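Simulated Kitchen Tasks – Frequently Asked Questions
Ziromov Robotics Guidelines, Condville office

Who must follow these rules?
Everyone who builds or runs a kitchen task for the Issa arm in simulation, including guests from Ravitbridge.

Where should the arm be when an episode begins?
Near the sink, with the gripper pointing down and free of the counter edge. A start pose that touches the counter is rejected.
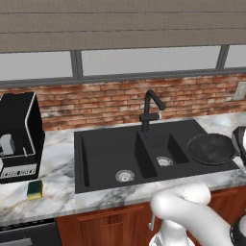

Last changed: 14/06/2023

May I move the sponge or the pan?
Yes, but keep them on the counter or the drainboard, and write the new position in the task file. Please do not change the faucet – other tasks depend on it.

How many episodes do I need for a review?
We ask for 83 episodes with the same settings. Failed ones must stay in the set.

What counts as a collision?
Any contact that the task file does not allow. After two collisions the episode stops and is marked as failed.

Can I use these results for the real arm?
Not alone. The real arm needs its own safety check, see rule 18.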